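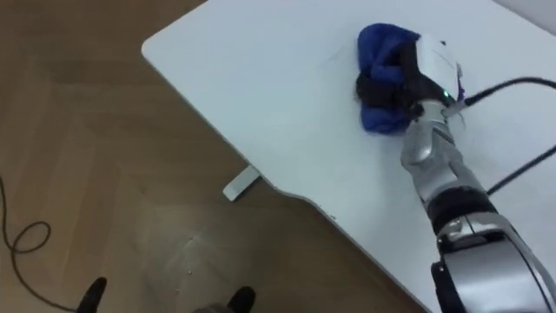

Budget for the Years After Delivery

Opinion, by Eifion Kneath

Every autumn the same request reaches our equipment board in a slightly different wrapper. A department wishes to buy a robot arm, a supplier has offered a price that holds until the end of September, and the form carries a single figure in a single box. I have signed a good many of these forms. I now think the box should be abolished.

The purchase price of an arm is the easiest part of its cost to establish, and for that reason it receives nearly all the attention. The remainder is spread over other people's budgets. Grippers are chosen for one kind of work and then asked to do another. Cloth is the usual culprit. A pair of fingers that holds a rigid part perfectly well may need different pads, different settings and many weeks of patient trial before it can pick up a crumpled piece of fabric by the fold intended. None of that appears in the quotation.

When the Flernby site bought its second arm, the board approved the hardware in one meeting. Shoaib Gondal, who kept the workshop ledger, later showed me that staff had booked 514 hours to the machine before it did any task named in the original proposal. The hours were well spent. They had simply never been planned, and two other projects went short as a result.

I would ask for three changes. First, any request above £2,000 should state the cost of ownership over the expected life of the equipment, including spare fingers, cables, software renewals and the table it is to stand beside. Second, staff time should be entered as a cost in its own right, with a named person and that person's agreement. Third, 75 per cent of the award should be released on delivery and the rest held for the first year of use, when the true needs become known.

Nayeli Londoño has objected that the third measure would penalise small groups, who cannot wait for money. Her point is a fair one, and I would exempt first purchases from it. I am less persuaded by the argument that research is too uncertain to be costed. Uncertain work can be given a range, and a range is more useful to a board than a precise sum known to be incomplete.

There is also the matter of what we already own. Before the Mustetau programme placed its last order, no one had asked whether an existing arm stood idle in another building. A shared register, updated twice a year, would cost very little and should be in place before the next round opens. The board has the authority to require one, and I shall propose that it does so.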